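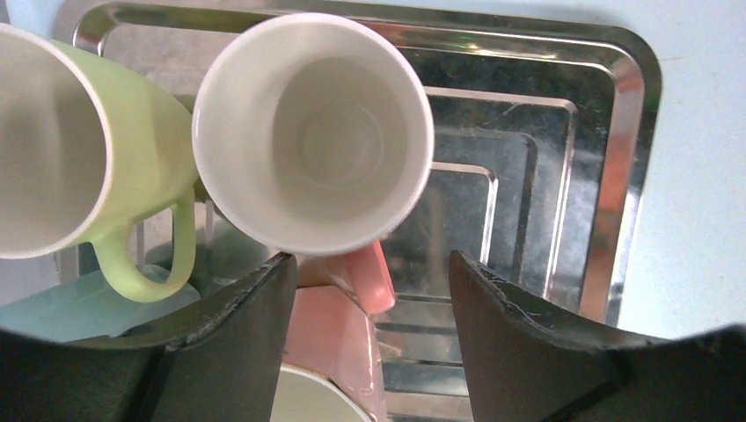
Green mug and white mug.

Renaming a school building after a retired principal - how does it work?
Posted by Skindero

Our elementary school's longtime principal retired in October after what felt like several geological eras. A few of us parents would like the library named after her. Not the whole school, just the library, which seats maybe one class if nobody brings a coat.

I called the district office and was told there is "a process." I asked what the process was and was told it was in the policy manual. The policy manual is online, runs to 208 pages, and the search box only finds the word "the."

Has anyone done this? Specifically:

Do we need signatures, and how many? The district has 3132 students, if that matters.
Does the board have to vote?
Is it true you can't name anything after a living person? One mother at pickup was very firm on this, but she is very firm on most things.

We already have 100 names on a sheet of notebook paper, a few of them legible.

Posted by Costel Ilie

I went through this in the Bunodbridge district with a gymnasium and a retired coach, so take it as one district's experience. Yours will have its own rules and its own person who guards them.

Look in the manual under "facilities" or "property." Ours had it under "gifts and memorials," between a page on donated pianos and a page on trees. If the search box is useless, email the board secretary and ask for the naming policy by that name. Ours sent it back within the hour, a bit surprised to be asked.

The living person thing is a local rule where it exists at all. Our policy allowed it but made you wait one full year after the person left the job. I assume this is so everyone can calm down, or find out what was in the filing cabinets. Check for a waiting period before you do anything else, as October may be too recent.

Signatures were not required in our case. We turned in 1473 of them anyway and the board president said "that's a lot of paper" and put it on the floor. What did matter was a one-page letter saying who she is, how long she served, which room you want and what the sign would cost. Put the cost in. Ours got tabled for a month over who was paying for the letters on the wall.

Yes, the board votes. Ours took it up at two meetings, first for discussion and then for the vote. Public comment comes early in the evening and you get three minutes. Bring two or three speakers who will say different things. We brought six and they all told the same story about the bus.

Also, ask her first. Our coach didn't want it, and it took his wife to change his mind.
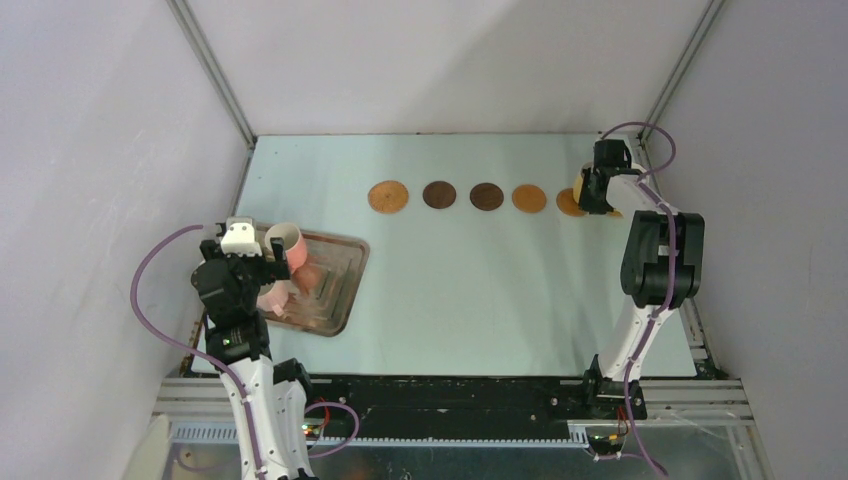 Bunodbridge, October

Adding this below my own answer after looking at our old paperwork. The written policy separates "naming" from "dedicating." A dedication is a plaque by the door, and the superintendent could approve one alone, no vote. Naming changes what the room is called on the maps and the fire drill sheet, so it goes to the board. If your district makes the same distinction, a plaque could be up by spring while you wait out the year for the real thing. Ask which one you are applying for, because the forms look identical and we filled out the wrong one.

Posted by Osagie

just put up a sign. our music room has been the Pronness Room for years, no vote, somebody made a sign and now it's on the schedule

Posted by Skindero

Thank you both. I emailed the board secretary and there is a waiting period here too, six months, on page 191 under "grounds." We're going to ask about the plaque for now. I have not ruled out Osagie's method.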